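Vuredton Shared Workshop
Member support desk, builds and machines
Ticket 47
Subject: Hand-held gripper, fingers do not close evenly and let go of cloth
Status: Closed
Bench: Skastcombe room, bench 3

Opened by member, 7:40 pm

Hello,

I am building a hand-held gripper at home and at the workshop. It has two fingers on links, and a trigger in the handle pulls both of them with one cord. The finger parts are black printed plastic with brass bushings pressed in where the pins go. I printed the links on the Lanz printer in the Skastcombe room and the fingertips on my own printer at home.

The problem is the following. When I close the gripper on a hard thing, for example a small box, it holds well. When I close it on cloth, the left finger arrives first and pushes the cloth to the right side, and then the right finger arrives late. Very often the cloth slides out from between the tips when I lift.

What I have tried already:
- New cord, same length. No change.
- Oil on all the pins. The movement became softer but the left finger is still first.
- Stronger return spring. This was worse, so I put the old one back.

I would be grateful for any idea. I can bring it to the bench in the evening.

Reply from support desk, 8:15 pm

Thank you for the clear report. Before we change anything, please do these checks in this order and write the result for each one.

1. Take the cord off. Move each finger by hand from open to closed. Tell us if one is heavier than the other.
2. With the cord still off, hold the handle still and try to rock each finger sideways. Tell us if you feel play at the pin or at the bushing.
3. Look at the inner faces of the tips, where they should meet.
4. Tell us if both links came from the same print job.

Please do not sand or drill anything yet.

Reply from member, 9:30 pm

I did the checks. It took longer than I thought, as the cord knot was very small and I had to cut it.

Check 1. The right finger is heavier. It is not stuck, but there is a place near the middle of the way where I must push more. The left one falls down by its own weight.

Check 2. Left finger has a little play at the pin. Right finger has no play at all. I think this belongs together with check 1.

Check 3. Here I must admit something. The tips are not in a good condition. The edges facing each other are notched and one upper edge is a little chipped. I broke the support material away with pliers when I was in a hurry, and I believed it would not matter.

Check 4. No. The left link is from the first job, in February. The right link I printed again later, after the first one split when I pressed the bushing in. For the second job I used the Emley filament from the shared shelf, and I did not change any setting.

After the checks I tied a new cord and tried it on the bench with a big white cloth with light blue trim, which I use for all my tests. It is soft and has many folds, so it shows the fault very quickly.
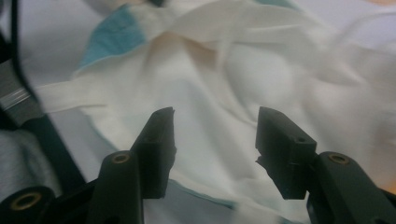 I made 99 grips with this cloth, always starting from fully open, and I wrote each one in my notebook. In 47 of them the cloth came out before I had lifted it to the height of my shoulder. It was most often the smooth single layer that came out. When I took a thick fold, or the place where the hem is, it stayed much better.

One more observation: if I hold the right finger with my other hand and help it a little, both fingers arrive together and the cloth does not move to the side. So I believe the heavy right side is the first cause and the bad tips are the second.

Reply from support desk, 10:05 pm

We agree with your order of causes. The cord always moves the easier finger first, and only when that one is stopped by something does it pull the other one properly. A hard box stops the left finger, so there you do not notice the fault. Cloth gives way.

The heavy place is most probably the bushing on the right link. The new print may have come out with a slightly smaller hole, and the bushing was squeezed when you pressed it in. Please do this:

- Take out the right pin and try it in the bushing alone. It should turn with two fingers and no force.
- If it does not, use the hand reamer from the drawer under the drill press. Only by hand, and only a quarter turn at a time. Clean the dust out before you try the pin again.
- Leave the left side as it is for now. A little play is acceptable.
- Print both tips again in one job, standing on their back face, so that no support touches the gripping side.

For smooth cloth you also need something on the faces that holds. There is a thin rubber sheet in the offcuts box. Contact glue is in the metal cabinet, please sign for it.

Reply from member, next evening, 8:50 pm

The pin did not turn freely in the right bushing. I could turn it only with the pliers, so it was quite tight. I used the reamer as you wrote, three times a quarter turn, and now it turns with the fingers. The heavy place in the middle is gone.

I tested with the old tips first, in order to see what comes from the bushing alone. Both fingers now arrive nearly together. The cloth is not pushed to the right any more. It still slips on the single layer, but I have the impression it is less.

The new tips are in the printer now. I laid them on the back face. The first layers look clean.

A question: should I make the hole in the new right link a bit larger in the drawing, in case I have to print it again?

Reply from support desk, 9:10 pm

Yes, but please print a small test block with the hole first, using the same filament. Open the hole in small steps until the bushing goes in with firm pressure in the vise and the pin still turns. Write the value in the drawing together with the filament name. Other members take from the same shelf and would be glad to have it.

Reply from member, two evenings later, 7:25 pm

The new tips are mounted, with rubber on both faces. I had to cut the rubber again because my first pieces were too long and touched each other before the tips were closed. The glue needs the whole night, I tried it too early and one piece moved.

I repeated the test with the same cloth and the same 99 grips. The cloth came out 2 times, both on the single layer, and both times I had taken only a very small piece of it. For my use this is good enough.

The test block is finished too. I put the drawing with the new hole size and a short note in the shared folder, under Emley. The reamer is back in its drawer, and I signed for the glue.

You can close the ticket from my side. Thank you for your patience with my long messages.

Support desk, 7:40 pm

Closed. Cause: tight bushing in right link after reprint, damaged gripping faces on both tips. Fix: bushing reamed by hand, tips reprinted and faced with rubber. Label for the Emley spool is still to be written by the desk.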